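Wool, water and the 1923 ledger

2020-11-28

Noemí Cervantes has run the finishing room at the Stesham mill since April. Her job begins once the cloth leaves the loom, at a stage she describes as "controlled damage."

Woven wool is stiff and open when it arrives. It is scoured to remove spinning oil, then fulled, meaning that it is worked in warm soapy water until the fibers lock together and the piece shrinks. "Width is the number I watch," Cervantes said. "If the width is right, the weight usually follows. If I chase the weight first, I lose the width."

The mill still consults a finishing ledger begun in 1923. Its entries give soap quantities and running times but no temperatures. Vikas Rana, who maintains the machinery, has spent two winters matching the old times to the current equipment. He puts the main difference down to roller pressure. "The old rollers were heavier. A 20-minute run in the ledger does not give the same cloth on ours, so we stop and measure."

After fulling, the cloth is rinsed, stretched on a tenter and dried. Raising comes last. Wire-covered rollers lift the surface fibers into a nap, and each pass costs some strength. Cervantes limits most blankets to two passes per side. "Buyers press it with a hand and want it soft. I have to think about the seam test as well."

Her advice on home care is brief: cool water, little agitation, flat drying, and storage folded, never on a hanger.

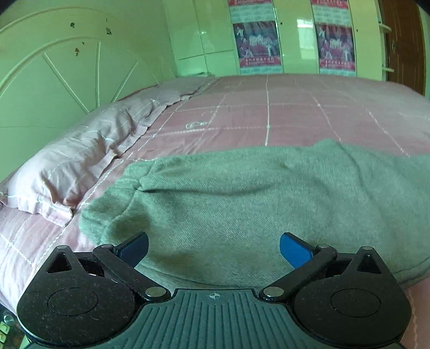
Dyeing before or after weaving

Stesham dyes most of its wool as loose fiber. Rana said the method uses more floor space but hides small differences between dye lots, which are blended at carding.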